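Stundley Community Help > Home > Laundry and Linens

How do I fold bath towels so they stay folded?

Posted by dampcorner
839 views

I own a normal number of towels and one narrow shelf. The shelf is a Skova, the kind that comes with four screws and fits five. Every Sunday I wash the towels, fold them in half, fold them in half again, and stack them. By Tuesday the stack has slumped to the left like a commuter and the bottom towel has come undone.

I've tried rolling. The rolls fall on me when I open the door.

Is there a way of folding a big towel that makes a flat, firm block? I live alone, so please don't tell me to get somebody to hold the other end. Also, does fabric softener make this worse? My towels feel lovely and behave like eels.

Posted by linen_and_regret
Marked helpful by 20 members

Your trouble is folding in half first. That gives you a wide, floppy thing with all its loose edges on one side, and the stack leans toward whichever side is thinner. Fold in thirds the long way and the loose edge ends up inside.

Start with the corners. Most people grab a towel somewhere in the middle, give it a flap and hope. Find the two corners of one short end, hold them level, and let the rest hang until it stops having opinions. If one side is bunched or twisted, run your hand down that edge until it lets go. A twist you fold in at this point will be a lump in the stack later, and you will blame the shelf.

Then lay it on something flat and wide. A bed is soft and will fight you, so use a table if you have one. Keep the basket up in a far corner of the table so you aren't bending down for every piece, and do the towels before the shirts, while you still care.
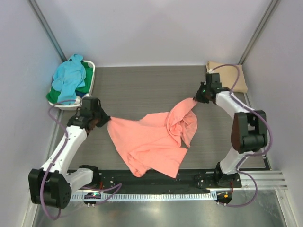 Smooth it from the center out. Bring one long side in by a third, then the other over it, and press out the air with your forearm. Now fold the strip in half, and then in thirds if your shelf is shallow or in half again if it isn't. Put it away with the rounded fold facing out.

On softener: yes, go easy. I cut mine to half and the stack stopped sliding. The towels are a bit rougher, but I've been told I am too.

Weight matters as well. Mine are over 800 grams per square meter, bought in a moment of confidence, and three of them make a full shelf.

Posted by Kurkonero

just roll them tighter

Posted by tubside

Thirds, same as the first reply, but I'd skip the table. I do it standing up with the towel pinned under my chin. It takes ten seconds and looks ridiculous.

If the stack still leans, turn every other towel around so the thick ends alternate. I also put a Usmani shelf divider in mine. It's a bent piece of metal and it works fine, though it did scratch the paint.

Posted by dampcorner

Thirds it is. The stack has been upright since Sunday, which is a house record. Kurkonero, I rolled one tighter and it fell on me faster.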